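Giving an old laptop a second life with an SSD and a light Linux

I've now done this on five laptops, and I still get a silly grin every time one of them gets to the desktop before I've sat down properly. If you've got an old machine in a cupboard that takes ages to open a browser, please don't throw it out yet! An evening and a cheap drive could be all it needs.

The one I'm using for this guide belonged to Radka Vukčević, who had given up on it and bought a tablet. Spinning hard disk, 4GB of memory, a battery that lasts as long as a cup of tea. It took 57 seconds to reach the login screen and then a good while longer before you could click on anything.

What you'll need

A 2.5 inch SATA SSD. 240GB is plenty for most people, but 500GB often costs only a little more.
A USB stick of 8GB or larger, with nothing on it you want to keep.
A small crosshead screwdriver (a PH0 fits most laptops, and some want a PH00).
A plastic card or guitar pick for the clips.
Another working computer to prepare the stick on.

Check before you buy: some very slim laptops have the storage soldered in, and others take an M.2 drive, which looks like a stick of chewing gum. Search for your model number plus "service manual". The maker's manual will nearly always show you which type it is and which screws to undo.

Step 1: Save your files

Copy everything you care about to an external drive. Documents and photos are the obvious ones, but have a look in Downloads and on the desktop too, and export your browser bookmarks. Then open a few files from the copy to make sure they work. I skipped that once and lost a folder of recipes, and I'm still cross about it.

Step 2: Make the USB stick

Pick a light version of Linux. Xubuntu, Linux Mint Xfce and Lubuntu are all friendly places to start, and Thérèse Vachon (she taught me most of this) swears by MX Linux. Download the ISO file, then use a program such as balenaEtcher to write it to the stick. Simply dragging the file across won't make it bootable. Double check that you've picked the USB stick as the target, as everything on it gets wiped.

Step 3: Try before you open anything

Plug the stick into the old laptop, switch on, and tap the boot menu key. It's usually F12, F9 or Esc, depending on the maker. Choose the USB stick and, when the menu comes up, go for the live session or "try" option.

You're now running Linux without having touched the hard disk — how good is that? Use this time to test the wifi, the sound, the trackpad and the webcam. If the wifi doesn't show up, try a different version before you give up, because a newer kernel often sorts it.

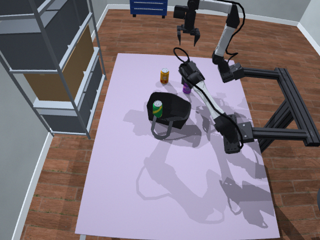
Once you're happy, shut down, unplug the charger and take the battery out if it comes out. On laptops with a built-in battery, disconnect its plug from the board as soon as the bottom cover is off.

Step 4: Swap the drive

Turn the laptop over on a towel and take out the screws. Draw a rough outline of the laptop on paper and lay each screw on it in its own spot, as they're often different lengths and a long one in the wrong hole can poke through the palm rest. Look under the rubber feet as well if the cover won't budge. Run the plastic card along the seam and the clips will pop one after another. It sounds awful. It's normal.

The old disk usually sits in a metal caddy held by two to four screws. Slide it away from the connector, lift it out, move the caddy over to the SSD and slide that back in until it's snug. If the new drive is a bit thinner than the old one, use the spacer that some drives come with.

While you're in there, blow the dust out of the fan with short puffs of compressed air, holding the blades still with a finger.

Step 5: Install

Boot from the stick again, and this time double-click the install icon. Choose your language and keyboard layout (UK, if your £ sign matters to you), then "erase disk and install". With only the new SSD inside there's nothing on it to lose. Choose a username and a password you'll remember, then go and put the kettle on.

When it asks, take the stick out and restart.

Step 6: First jobs

Run all the updates. Restart. Then copy your files back and install what you need from the software manager: LibreOffice, VLC and Firefox cover most of what Radka does. If you only have 4GB of memory, keep an eye on browser tabs, and think about adding another 4GB stick if there's a free slot. Second-hand ones are very cheap now.

If it won't start

"No bootable device" normally means the drive isn't pushed all the way in, or the BIOS is still looking for something else first. Reseat the drive, then go into the BIOS (F2 or Delete) and move the SSD to the top of the boot order. A black screen with a blinking cursor can mean the download was damaged, so check the file against the checksum on the website and write the stick again.

Radka's laptop now gets to the login screen in 14 seconds, and she's asked for it back!

Last updated March 16, 2025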